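# Reading in cafes, again

I've been told, once more, that serious novels get written in cafes. This time it was Hala Semaan, in the afterword to *Gromham*, where she credits 161 mornings at a corner table for the whole of the second half.

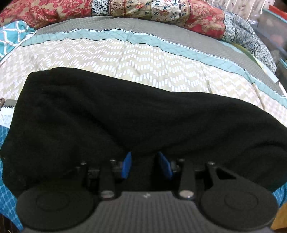 *Black cloth on the bed, November.*

I don't buy it. The second half is where the book goes slack. The first 42 pages, with the sisters dividing up their mother's flat, are as good as anything I've read this year, and she says she wrote those at home with a cold. Then everyone starts overhearing conversations. There are 19 of them (I went back and checked), and most sound like a writer who forgot her headphones.

Soo-ah Cheon's introduction calls this "porous". Maybe. I'd call it padding, though she has read it in the original and I haven't.

I'm keeping it for the sisters. Next up is *Mandagi*, all 815 pages, which the jacket says was written on trains. We'll see how far I get.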